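Setting Up and Cleaning Your Grevidano Room Air Purifier
Section 4: Wiping Down the Outside
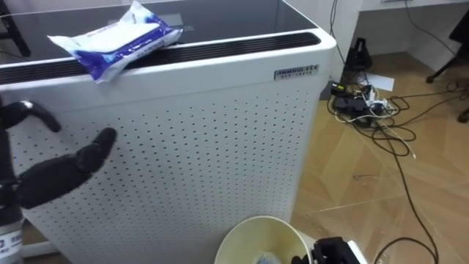 Efa Gwynne wrote in after the last version of this guide to say she'd been scrubbing the little holes with a wet sponge for a year, and could I please put the cleaning part somewhere people would find it? Fair point, Efa! It has its own section now, and I've moved the filter stuff back to Section 5.

I do my own purifier when I do the windowsills, so it never gets a special day. A pack of wet wipes is plenty for the outside (plain ones, no bleach, no scrubby side). I tend to park the pack right on top of the unit while I work, and that's fine as long as the purifier is off and you take the pack away afterward.

Before you start

Switch the unit off at the panel, then pull the plug out of the wall. Let the fan wind down completely. If you have the big white model with the dark glossy top, give yourself enough room to get at the front and both sides. Mine lives next to the couch and I have to drag it out a bit every single time.

CAUTION: Never spray cleaner straight onto the purifier. The long black grille along the front of the top is a vent, and anything you spray near it can run down between the slats.

Wiping it down

1. Take out one wipe and close the pack again. They dry out faster than you'd think, especially in December with the heat on.

2. Squeeze the wipe over the sink if it feels drippy. You want damp.

3. Start with the glossy top. Go side to side in long strokes and keep off the grille for now. Dry it right away with a soft cloth or you'll get streaks (ask me how I know).

4. Wipe the rounded white rim. Dust likes to sit in the line where the rim meets the dark panel, so fold the wipe over your fingernail and run it along there.

5. Do the vent grille dry. A soft paintbrush is my favorite, an old makeup brush is just as good. Brush along the slats, and hold the vacuum hose close by to catch the fluff.

6. Vacuum the front with the brush attachment before any wipe goes near it. All those small holes hold onto lint, and a damp wipe will push it in and turn it to paste.

7. Now go over the front lightly with a fresh wipe, top to bottom. Don't press.

8. Pat the nameplate dry when you get to it. The fine print on there is what you'll need if you ever call for parts, so please don't rub at it.

9. Leave everything to air dry for an hour, then plug back in.

Note: If the front still looks gray after step 7, vacuum again once it's fully dry. A second wipe only makes it worse.

Note: Pet hair is its own adventure. Mandla Khumalo runs a lint roller over the front first, and I've started doing the same!

CAUTION: Check the top before you switch back on. A wipes pack, a sock or a magazine lying across the grille blocks the air, and a loose wipe can get pulled against the slats.

For washing the pre-filter, go on to Section 5.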